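Plisaddale Neighbors Help Board
Home > Weather and storms > After the storm

Rain gauge says one thing, the weather service map says another. Which one do I trust for an insurance claim?

Posted by gutterball_Plisaddale

We had the big blow in February that everybody on here remembers. My back fence went over, a strip of shingles came off the shed, and water got in along the back wall of the house. My insurance company is Sandoval. They sent me a letter saying that "local rainfall records do not support the amount of water described" and that they want more information before they decide about the wall.

My own gauge is a plain plastic tube on a post by the vegetable beds. It read 2 inches when I went out the next morning. The number Sandoval is using comes from a station on the far side of Grasiswood, and it is less than half that. I have been told by the adjuster, over the phone, that a backyard gauge "isn't a recognized source." I have also been told by my brother-in-law that it is and that they have to take it. Neither of them could tell me where this is written down.

So I'd like to know a few things. Does a home gauge count for anything? Is there some way to get a better number for my street? And is it even worth arguing over rain totals, when what did the damage was the wind pushing it sideways? I'm not convinced the whole rainfall question isn't just a way to make me go away.

Please don't tell me to hire a lawyer. The whole wall repair was quoted at $325 for the inside and a bit more for the flashing, so a lawyer would cost more than the house problem does.

3 replies

Damián Ponce
Member, Plisaddale east side

I'd be careful with both of the people who gave you advice. An adjuster saying something over the phone isn't the same as the policy saying it, and your brother-in-law hasn't read your policy either, I'm guessing.

Start with the policy itself. Look for the part on wind-driven rain. A lot of homeowner policies don't care how many inches fell. What they ask is whether the wind made an opening in the roof or wall first and the rain came in through that opening. If yours is written like that, then the rainfall total is a side issue, and you should say so in writing and ask them which line of the policy the total matters to. Use those words: "which line." I did this two storms ago over a garage window and the tone of the letters changed, although it still took far too long and I wouldn't call the outcome a victory.

As for the gauge, I would not throw the reading away but I wouldn't lean on it much either. One reading, taken by the person who wants the money, from a tube that may or may not be standing in the clear. I don't mean you're making it up. I mean that is how it looks from their desk. Check how close it is to the fence and the shed. A gauge tucked up against something can read low or high depending on the wind, and in a storm like that one the rain was hardly falling down at all. Mine is on an open lawn and I still don't believe it once it gets gusty.

What helps more is several readings from different people. Ask on your street. If three houses within a few blocks wrote down close to the same amount, that is harder to wave off.

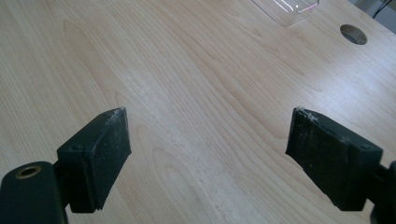
My gauge was half full of leaves when I got to it. Is the reading still any good?

I'd write it down with a note that there were leaves in it, and then not use it to prove anything. Leaves take up room in the tube and push the water line up, and if they plugged the funnel before that, some of the rain never got in. You can pour the water off into a clean measuring tube of the same make and read it there, which gets rid of the first problem but does nothing for the second.

The same thinking goes for the station at Grasiswood, by the way. People treat an official number as if it was handed down on a stone. It is one bucket in one place. It may be a very good bucket, well looked after and checked, but it is telling you what fell on that spot. Storm cells can be narrow. I have stood in the sun on my porch and watched it pour on the water tower. So when Sandoval says the records don't support your amount, what they mean is that the record from over there doesn't match your yard, and I don't see why it should.

Ask them for the name of the station and the exact hours they used. This matters more than people think. Many daily totals run from morning to morning. If your storm came through overnight and somebody pulled the wrong day, half the rain is sitting in the next day's box. I can't say that happened to you. I'd want to rule it out before I spent any time on the rest.

Photos of the opening, with something in the picture to show where on the house it is, are worth more than any rain number. If you took some before you put the tarp on, send those again even if you've already sent them. I wouldn't assume the second person on your file has looked at what you gave the first.

shedlife
Member

Just get one of those Ener home weather stations, mine records everything and you can print it out. Wind, rain, the lot. Insurance can't argue with a printout.

Reply from gutterball_Plisaddale: The storm was in February. I don't see how buying one now tells anyone what happened then.

Reply from shedlife: For next time

Reply from Damián Ponce: And they can argue with a printout, they do it all day. A cheap wind cup on a chimney bracket will shake around and give you silly gusts. If you do buy one, put it up right and keep a record through the ordinary weeks too, so there is something to compare a storm with. A box that only comes out when there's a claim looks like exactly that.
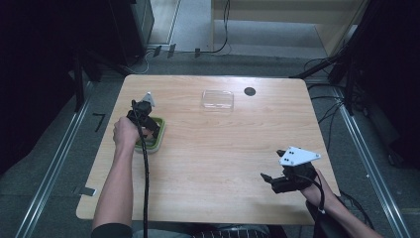 Page last changed: 25/04/2025

mudroom_marge
Member, Grasiswood

I live on the side with the station, so maybe I can help with that part. The wind here that night was nothing like what you folks got. We lost a trash can lid. My neighbor lost power for an hour or so and it came back. When I drove over to Plisaddale the next day there were limbs down all along the road and a carport lying in somebody's front yard, and I remember thinking it could have been a different storm. So I agree with Damián that our number says very little about your street. Whether you can get an insurance company to agree is another matter and I have my doubts.

Some things I'd try before giving up:

The county road crew keeps a list of where they were called out for fallen trees and blocked drains. You can ask for it. I got ours at the front counter after the flood on the low road and it was 2 pages, with street names and times. It won't say how much rain fell, but if there were calls on your block at two in the morning then it's hard for anyone to say the weather there was mild.

Radar estimates are another one. I am less keen on these than some people are. They are worked out from what the radar sees up high, and they get corrected later, so the picture you saved on your phone that night may not match the final one. If you use one, use the later version and say where you got it.

If you end up in a real disagreement, there are people who will write a weather report for one address. The cheapest I was ever quoted was $290, and with your wall at $325 I can't see the sense in it. Maybe if the roof had gone.

The other point I'd make is about the fence. You mention it first and then never come back to it. Did they pay for the fence and the shed? If they've already paid you for wind damage to those on the same night, then they have accepted that the wind was strong enough at your address to take down a fence and pull off shingles. I would put that in the letter, near the top. They may say that a fence and a wall are different parts of the policy, and they'd be right, but the wind was the same wind.

Reply from gutterball_Plisaddale: They paid for the fence, less the deductible. Still nothing on the shed. I hadn't put the two together. I found the wind-driven rain part as well, on a page I'd swear I never got the first time, and it does talk about an opening made by wind. There's no mention of inches anywhere that I can find. I've written to ask for the station name, the hours and which line. Not holding my breath.

Reply from mudroom_marge: Send it so that somebody has to sign for it. And keep a copy of the page you found, with the form number at the bottom - they do reissue them.

Reply from Damián Ponce: Check the flashing too. If it was already loose or rusted before the storm, that's the next thing they'll bring up, and they may have a point. Better you know before they do.

Reply from gutterball_Plisaddale: The roofer says it was bent up by the wind. He is also the one quoting me to replace it, so take that how you like. I've asked him to put it in writing with the photos he took from the ladder.

Log in to reply or to report a problem with this page.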